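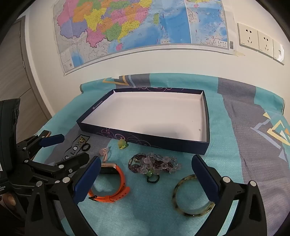
Sollero Hand-Held Gripper Kit: review after six weeks of home collection

Bought for: bimanual pick-and-place demonstrations in ordinary homes
Used with: Zorker recording software, our own training code
Verdict: good hardware, weak paperwork, worth having if your objects are small

We train a policy to tidy small household objects, and for most of last year we collected demonstrations by teleoperating the arms in the lab. An hour of that gave us very little. The Sollero kit is two grippers you carry in your hands, each with a camera on it, and you do the task yourself while it records. There is no arm to ship. One person can take the kit to an apartment in a backpack and start recording before lunch.

I am reviewing the hardware and the day-to-day use. I will say something about the data at the end, but our training results depend on too many things of our own to be much use to anyone else.

Setup

The grippers arrive assembled. Calibration is a printed board and a short routine, and you repeat it whenever you change location. I skipped it once on a Monday and had to throw out the morning. The manual mentions this on a back page, in a table, where I did not find it until later.

Pairing left and right with Zorker took most of an afternoon. The software kept assigning both units the same side. A firmware update in September fixed that, so new buyers should update before doing anything else.

The task we used it for

Our main task was sorting jewelry and accessories into a shallow box on a bed: rings, beaded bracelets, a bangle, a watch with a rubbery strap. I picked it because it is unpleasant. A bangle will roll if you catch it badly. A string of beads changes shape every time you touch it. A plain black ring on a busy bedspread is hard for the cameras and not easy for the operator, who should be watching the gripper's opening and ends up watching the ring.

The bed matters more than I thought it would. On a table you can press down and slide a ring against the surface until it stands up between the pads. On a bed the surface gives way and the ring goes down with the fabric. We ended up teaching operators to come in low with both fingertips touching the cloth, close slowly, and lift only when they felt the pads meet something. Those episodes are slower and they are the ones I would keep.

Grip and pads

The fingers are lined with dark blue ribbed pads, and they are the best part of the kit. They hold a glass bead without shooting it across the room, which our old foam pads did several times a day. The ribs leave no marks on anything we have handled. They do pick up lint from bedding, so wipe them between batches or thin bands start to slip.

The fingers are wide. For a bracelet or a watch strap this is fine. For a ring lying against another ring it is a nuisance, and you will often push the neighbor away before you have the one you want. I now leave more space between small items when laying out a scene, and then do a smaller set with the items crowded, labeled separately.

The linkage moves smoothly and has not loosened. I check the pins weekly and have had no reason to tighten one.

Weight and fatigue

Operators last longer than I expected with one gripper and not as long as I hoped with two. After forty minutes the second hand starts to drift into shot and hang there doing nothing. If the task needs only one hand for a stretch, decide beforehand where the other one waits, and have everyone do it the same way. Otherwise the policy will learn that drifting is part of the job.
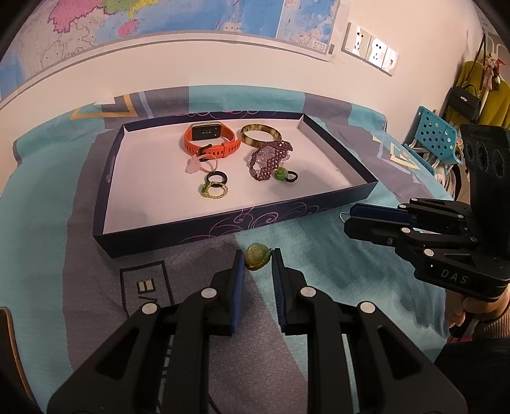 Zdzisław Duda disagrees with me on the waiting hand. He read a draft of this review and wrote back that he would leave the idle gripper wherever the operator naturally puts it, provided the operators are varied enough. In his experience a scripted rest position makes the data look tidy and then fails the first time the real arm starts from somewhere else. He also thinks forty minutes is too long for anybody and stops his own people at 25.

I have shortened our sessions. I have kept the rest position, but I now allow three of them.

Recording and review

Zorker is acceptable. It starts quickly, the files are where you expect, and the two camera streams stayed in sync in every session I checked. The lens is very wide, so you get the wall and half the room along with the bed. That is useful for tracking, since there is plenty to hold on to in a room with something printed on the wall. It also means you record whatever the household has left lying around. Ask permission properly, and let people look at the footage before you leave.

The review screen needs work. You can mark an episode good or bad and nothing else. I want a third button for episodes where the item was dropped and picked up again, as those are valuable to us and I don't want them mixed in with clean ones. At present I write the numbers in a notebook.

In our first full batch we recorded 208 episodes and kept 137. The rejects were mainly lost tracking, from operators leaning in so close that the camera saw nothing but bedspread. The second batch was better once I told people to keep their heads up and their elbows away from their ribs. We now have almost 3,000 kept episodes across all tasks.

Support and spares

We bought through Bondcombe, who answered emails the same day and replaced a faulty cable without argument. Replacement pads are sold only in sets of four, which is annoying when one corner of one pad is damaged. I also tried the cheaper Wasilewska pads. They fit, but they are slicker, and I would not use them for beads or anything glass.

Good
Pads hold small smooth objects well
Cameras stay in sync
Quick to carry in and set up once calibrated

Less good
Fingers too wide for crowded rings
Manual hides the calibration warning
Review screen has only good and bad
Tiring in pairs

Would I buy it again? Yes, for objects between a bead and a watch. For mugs and bottles I would look for something that opens wider. I have asked Sollero about a narrow fingertip and they say one is planned, with no date.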